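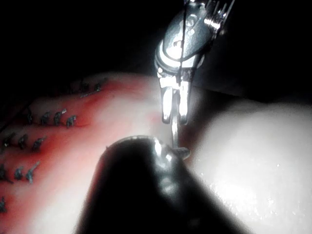
Page last changed: 10/22/21

I have been asked more than once this year what I think of the Votura, and I keep giving long answers in corridors, so I may as well give a long answer where people can sit down to read it. Votura is the stitching package that Sultus sells as an add-on for surgical robots: a needle-handling program, a practice course for the surgeon, and a service contract that runs for two years whether you like it or not.

I like the thing itself very much. Suturing is slow, fiddly work, knot after knot in wet tissue with a curved needle that always wants to point somewhere else, and anyone who has done a long row of it knows how the shoulders feel by the end. Votura steadies the needle as it passes from one instrument to the other and leaves the choosing of each bite to you. My colleague Yaneth Rengifo, who is far harder to please than I am, tried it at the Flulstead training centre in August and came back asking when we could have it (she has never asked that about anything, not even the new kettle).

What I don't like is the way it is sold. The course is four sessions, and only two of them are spent at the console. The others are slides! I would happily swap every slide for another hour with a needle in the jaws, and I suspect the trainers would too – they were lovely people and looked as sleepy as we did.

Then there is the worry Yaneth Cáceres raised with me over lunch, that the juniors will lean on the help and never learn to tie without it. I take that seriously. I learned by tying badly, under the eye of old Mr Wan, who made me cut it all out and begin again, and I am still grateful to him. But the help can be turned down a step at a time, and I think a good teacher would do just that.

So my view is that hospitals should want this, and should haggle. Ask for more console time, ask for a shorter contract, and let your fussiest surgeon try it before anyone signs.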